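Notes for talk: Color loss in navy cotton under household washing
Slot is 20 minutes, questions included

Slide 1. Title. Skip the history of indigo. Go straight to the question: how much dye leaves the fabric, and at which stage.

Slide 2. Samples. 271 swatches from two suppliers, Skelldale and Gedano. Same yarn weight, same weave. Gedano uses a longer fixing step – mention this now, it matters on slide 5.

Slide 3. Method. Each swatch washed at 30 or 60 degrees, line dried indoors, then read for lightness on three spots. 1,590 readings kept. Readings from the first rinse were dropped because the lamp had not settled. Say so before someone asks.

Slide 4. Creasing. Pause here. Flat swatches wear evenly. Full-size items do not: folds rub against the drum and against each other, and the ridge of a fold loses color before the rest. Single readings from large items are therefore unreliable.

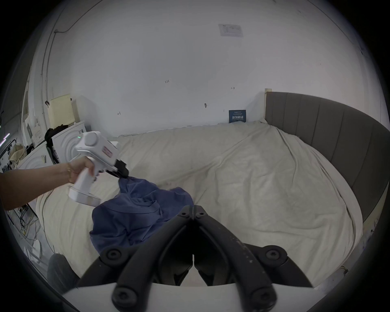
Slide 4: navy cloth, crumpled, on a bed.

Slide 5. Results. Read the chart left to right. Most of the loss falls in the first five washes at either temperature. After that the curves flatten. Skelldale fades faster at 60; at 30 the two suppliers cannot be told apart. Do not claim the fixing step is the cause. We did not vary it on its own.

Slide 6. Limits. One detergent. One machine. Hard water only. The soft water set from Palacios arrived in May and is not in these figures.

Slide 7. Next steps. Repeat with soft water, add tumble drying, read ridges and flats separately. Leave the contact slide up during questions.

Backup slide: table of spot readings by wash number.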